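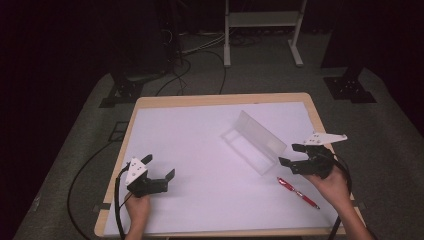 Entretien des statues de saints en plâtre polychrome et des cadres de dévotion - fiche d'atelier, révision du 25 mars.

## Dépoussiérage

Travailler au pinceau large en poils de chèvre, virole entourée de ruban pour ne pas rayer la peinture. Brosser de haut en bas, aspirateur réglé au minimum, embout tenu à 15 cm de la surface et couvert d'une gaze. Les plis du manteau, l'intérieur des couronnes et le dessous des livres ouverts se font au pinceau rond n° 2.

Pas de chiffon microfibre sur une dorure. Les fibres accrochent les écailles et les arrachent.

## Nettoyage humide

Uniquement si la couche peinte est continue. Tester derrière le socle avec un coton-tige à peine humide : si le coton se colore, arrêter et s'en tenir au dépoussiérage. Eau déminéralisée, sans savon ni vinaigre. Rouler le coton, ne pas frotter, le changer dès qu'il grise. Les rouges et les bleus foncés se testent séparément, même lorsque les carnations ont bien tenu.

Le plâtre nu ne se mouille pas. Sur une cassure ancienne, gomme en poudre ou gomme mie de pain propre.

## Doigts et attributs cassés

Les doigts, les crosses et les croix de sceptre partent en premier. Conserver tous les fragments dans un sachet fermé, avec le numéro de la pièce et l'emplacement de la cassure. Avant collage :

1. Essayer l'assemblage à sec et noter l'ordre de pose.
2. Brosser les deux faces, sans poncer.
3. Passer une couche très diluée de résine acrylique réversible, laisser sécher jusqu'au lendemain.
4. Coller avec la même résine, plus épaisse, et caler dans un bac de sable fin.

La cyanoacrylate est à proscrire : elle pénètre le plâtre, jaunit et interdit toute reprise. Sur la pièce 415, un évêque dont la main droite avait été recollée de cette façon, il a fallu scier au-dessus du poignet.

L'armature en fil de fer, quand elle existe, rouille et fait éclater les bras. Dégager la rouille non adhérente, appliquer un vernis isolant, puis reboucher au plâtre à modeler teinté dans la masse.

## Cadres à paperoles et petits reliquaires

Ne pas ouvrir un cadre scellé. Le cachet de cire et le fil font partie de l'objet, et une relique dont les scellés sont rompus perd la garantie attachée à son authentique. Se limiter au verre extérieur : chiffon légèrement humide, jamais de pulvérisation directe, l'eau passe sous la feuillure.

Les étiquettes manuscrites portant les noms des saints pâlissent vite. Exposition loin des fenêtres, photographie de chaque étiquette à l'arrivée. Abelardo Gallardo recommande de transcrire les abréviations telles quelles, sans les développer - « S. Steph. » peut désigner le roi, le diacre ou un pape.

## Rangement

- Statues debout, sur mousse polyéthylène, jamais couchées sur le visage.
- Papier de soie non acide, pas de film à bulles contre la peinture.
- Hygrométrie stable. Relevé hebdomadaire à partir de novembre, quand le chauffage reprend.
- Fiche glissée sous le socle, au crayon. Les notices du fonds Promcombe suivent la numérotation de l'inventaire, la dernière étant 2842.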